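Subject: Re: [pantry-list] Cans for the shared shelf, what to keep and what to pass on
Date: Apr 14, 2026
To: pantry-list

Hello all,

Thank you for the many replies to my first message. I answer here to the longest one, because it has most of the questions in it, and I put my answers under each part. Please excuse my English where it is not so smooth.

> I was at the Brondton building over lunch and looked in the cupboard
> beside the sink. It is quite full, but I could not make a meal from it.
> There is a lot of fruit and very little that goes with rice. Can we
> please agree what the shelf is for? In the old place it was for people
> who forgot their lunch. Now it looks like a place where cans come
> to retire.

I agree with this. The shelf is for a lunch, or for something small when you stay late. I went through everything last evening and wrote it down. We have 18 cans of fruit, mostly pineapple and peaches, and 8 cans of beans. Of tuna and other fish there are 3 cans. Soup we have none, the last one went before the long weekend.

So my proposal is that for the rest of April we bring no more fruit. Beans, soup, fish and tomatoes are all welcome. If you have already bought pineapple, keep it at home until we have eaten some of ours.

> Also, is it allowed to take the beans with chili? I do not know whose
> they are. And some of my colleagues cannot eat spicy food, so it would
> be good to keep the hot ones apart.

Everything on the two lower shelves is for everybody, you do not need to ask. If a can belongs to you, write your name on the lid with the marker, or put it on the top shelf. The marker hangs on a string inside the left door.

About the spicy ones, yes, let us keep them apart. I have put them at the right side, near the oil. It is easy to make a mistake with black beans, because the plain and the spicy from the same shop can have nearly the same label, and one only sees the difference when the can is turned to the front. Please turn them to the front when you put them back.

> What about the dates? I found one can from the time before we moved.
> It had a dent also. I did not dare to throw it away.

You can dare. A can with a dent on the seam, or one that is swollen, goes in the garbage and not back on the shelf. A small dent in the side is usually fine, but then please eat this one first. For the date, I look at it this way: "best before" on canned food is about the taste and colour, and I would still eat it some months later. But I don't want to decide this for other people, so when the date is past, I move the can to the box with the label "your choice". What is left in the box at the end of the month I take out.

> Last thing: the cans are too high for the middle shelf if you stack
> them. Two of the tall green ones fell on me when I opened the door.

I am sorry about this, it was me who stacked them. I moved the middle shelf up by one hole, and now the tall ones stand in one row without stacking. The short, wide cans can be two high. I would not put more than that. If somebody has a spare shelf board from the Fundamberg cupboards, we could use one – the same width fits, I measured 842 mm on the inside.

Some smaller points that came in other messages:

The can opener is back in the drawer. It is the old one with red handles, and it needs a bit of patience at the beginning. Someone offered a new Kjærgaard opener, and I say yes please.

Opened cans do not go in the fridge as they are. Put the rest in a container with a lid and write the date on it. I found half a can of pineapple last week with a fork still in it.

Empty cans should be rinsed and put in the blue bin with the lid pushed inside. The cleaners cut their hands otherwise.

The plant that stood on top of the cupboard at the Mevumis side has moved to the window. If you miss it, look there first.

For the bean salad which three of you asked about: one can of black beans, rinsed well, half a can of pineapple in small pieces, one red onion, the juice of a lime, salt. If you take the spicy beans you don't need any pepper. It is better after an hour in the fridge. My neighbour adds coriander – I don't, but it is a matter of taste.
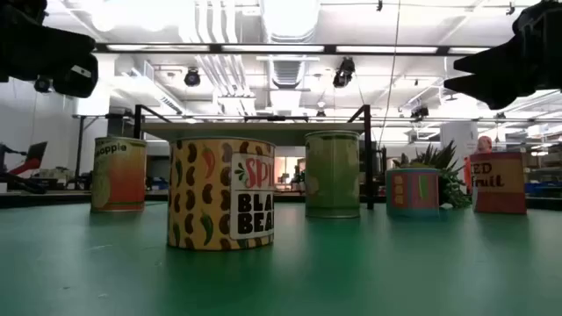

Brondton Kitchen and Pantry Group

The spicy black beans have the peppers on the label, a red one and green ones between the beans, so they are quite easy to know when you are looking for them. Pineapple is what we have too much of, so please begin with that one if you are making the salad.

If you would like to be on the April shopping turn, write back to me and not to the whole list. I need two more people. The money for the basics is in the usual envelope, and receipts go in the same place.

Kind regards,
your pantry contact at Brondton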